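Do baseball caps need their own storage?

Camargo would like you to think so. Their hanging cap rack costs $900 installed, and I've read the pitch twice without finding what it does that a plain bin doesn't. Lolline sells a cheaper one with 2 rows of clips. Clips leave dents, in my experience.

The advice I keep seeing is to stack caps crown inside crown, brims all one way. Fine, until you want the one at the bottom. I gave that system a month in January and went back to dropping them in clear bins.
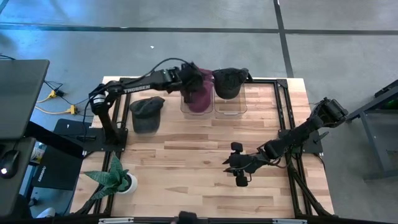 Clear matters more to me than labels do. I can't be bothered reading a label to find a black cap. Whether a bin ruins the brim, as the rack people claim, I doubt it. Mine were bent already.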